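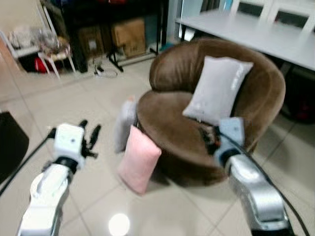 July
By Estela Quezada

I got to the Otden open day at ten past nine, which I thought was early, and there was already a line past the gate and a man selling peaches to it. I bought four. I ate two before I reached the front, so I did the first half of the tour with sticky hands and a folder I'd rather not show anyone.

Otden makes upholstery fabric, mostly velvet, and they let the public in one morning every summer. I've wanted to go ever since I re-covered my grandmother's chair and ran out of material with one arm left to do (it's still like that, there's a shawl over it). Tickets were free but you had to book, and they split us into groups by colored sticker. I was green. Green went to the weaving shed first, and I'm so glad, because by eleven it was hot as an oven in there!

They give you foam earplugs and you need them. Our guide was Pascual Quiroga, who has worked there for 40 years and has learned to talk with his hands. He'd walk us up to a loom, point at something, make a shape in the air, and then explain it properly once we were out in the corridor. The bit I finally understood is that they weave velvet as two cloths at once, face to face, with the pile threads running between them, and then a blade goes through the middle and you get two velvets. I had been picturing somebody brushing it until it went fluffy. The oldest loom has 61 painted on the side, and a woman in my group asked if that was the year. It's the loom's number. There were never that many looms, Pascual said, and he doesn't know who did the painting.

Dyeing was next, and it smelled like wet dog and vinegar. We couldn't go past the yellow line but they passed around swatches, and I fell for a dark mustard called Tsuchiya that costs more per yard than my shoes. The browns are lovely too, and if you stroke them the wrong way they go almost black. A boy of maybe six wrote his name in one with his finger and then didn't want to give it back.

Lunch was in the yard, a cheese roll and a cup of lemonade for a few dollars, and the line was slow. I'd skip it and bring your own. There's shade along the back wall if you get there before the red stickers do.

Then the remnant shop, oh my goodness. Everything in the big bins was 50 percent off and people had brought suitcases. I came out with a bag of olive offcuts, a roll of piping and a piece of rust-colored velvet that I have no plan for at all. Is it enough to finish the arm? No, wrong color entirely. I didn't even look for the right one until I was at the register.

The 182 bus stops right outside and takes you back to the station, but check the last one, as it quits at three on open days for some reason. I walked the first mile and ate the other two peaches.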